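Projet Levthorpe : ranger la table commune

Au départ je voulais refaire tout l'open space (oui, j'étais ambitieuse !), et puis Ashwin Achari, notre tuteur, m'a demandé de commencer par une seule table. Il avait raison. La grande table blanche sert à tout : on y mange, on y branche ses affaires, on y oublie des gobelets pendant des jours.

J'ai passé 15 après-midi à noter ce qui traînait dessus. Au total, 112 objets relevés, et les câbles gagnent haut la main. Ensuite viennent les pots et les gobelets, que tout le monde repousse vers le bord sans jamais les emporter.

Ma règle de tri tient en une ligne : ce qui se boit part à l'évier, ce qui se visse va sur l'étagère, ce qui se branche va dans la boîte.

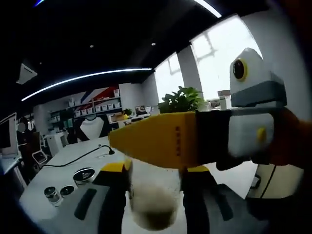

Texte : Catherine Urquhart | 2024-12-28

Trois petits pots ronds à couvercle métallique, un câble noir en travers de la table, un gobelet translucide au fond brunâtre : mes trois catégories d'un coup ! Les pots me posent encore problème, vu que Thabiso les veut à portée de main et qu'Ilona préfère l'étagère. On revote en mars.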